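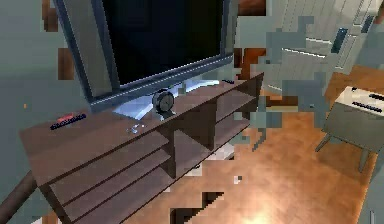 Does the Friday test reach listeners who use only the internet stream? It reaches them with a delay, and for the moment it reaches them as sound only, without the text line.

I write this to the whole list because three stations asked me the same thing after the last test. The text line is added at the transmitter in Wynne, and the stream is taken before that point. So a listener with a receiver that shows text will see the warning, and a listener on the web player will only hear the tones and the voice.

On Friday, Kumudini Weerakoon wrote:
> At Gotuvero we received the test message at 2 in the afternoon as
> planned. The receiver showed the first 300 characters and then it
> stopped. The full message was 429 characters. Is this a limit of
> the receiver or a limit of our encoder? Also, the Sinhala version
> did not come at all, but the log says it was sent.

Kumudini, thank you for keeping the log. The limit is in the encoder. The Skeno model cuts every message at 300 unless the option "long text" is switched on, and after a software update this option goes back to off. Please look in the second menu, under Output – it is easy to miss. After you change it you must restart the encoder, otherwise the old value stays.

About the Sinhala version I am less sure. Pleneo had a similar case in November, and there the font file was missing in the receiver, so the message arrived but the display stayed blank. Could you send me the log lines for that message, with the time? Please send them to me directly, the list does not accept attachments.

For the other stations: if your encoder is older than the Skeno, you do not need to change anything before the next test.

With best regards from the engineering desk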